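Flumico: words for the things in an ordinary room

README for the November release

Flumico is a word list. It collects the names people give to everyday things around them – chairs, floors, straps, hooks, the wheel under a chair leg – and records who says what, and where. I love this stuff, and I hope a few of you will too!

The list has 137 headwords in 2 files, one for nouns and one for sayings. Each line holds the headword, the local form, the town and a short note.

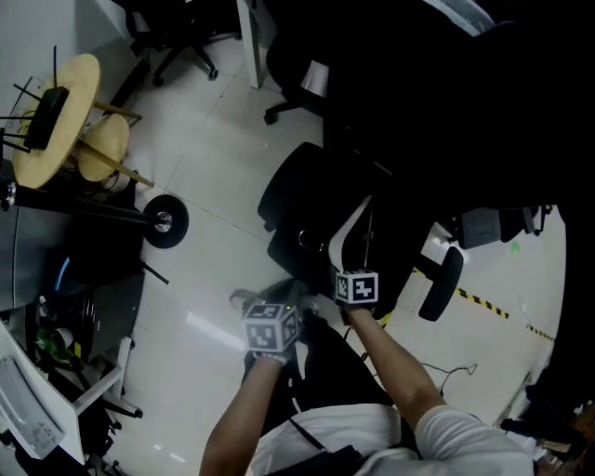
Office chair, pale tiles and a cube in each hand.

Where the words come from

Most came from long chats in Ploner and Medrano, two towns a short bus ride apart that can't agree on what to call a caster. Ploner says "trundle", Medrano says "dolly", and one lovely man insisted on "chair foot" all afternoon. All three are in. Spellings follow the speaker wherever they gave one.

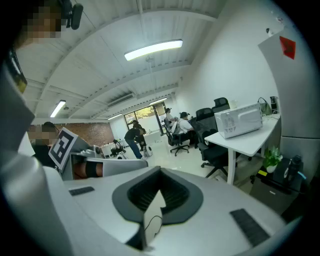

Two people beyond the grey and white gripper.

Known gaps

Kitchen words are thin. Sayings from Medrano have no notes yet, and "settle" appears twice with different meanings (both are right, please don't merge them). The Firnent script sorts accented letters last, so check the bottom of the file before reporting a missing word.
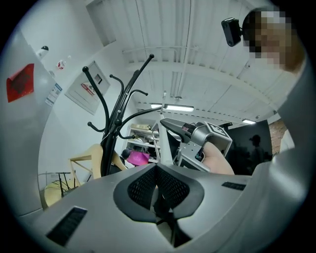
Natalia Ibarra
Editor, Flumico word list

New words are very welcome. Send the word, the town and a sentence you have really heard someone say – the sentence matters most. I go through the post every Tuesday and read all of it with a big pot of tea. You may copy and reuse the list freely if you keep the town names with the words.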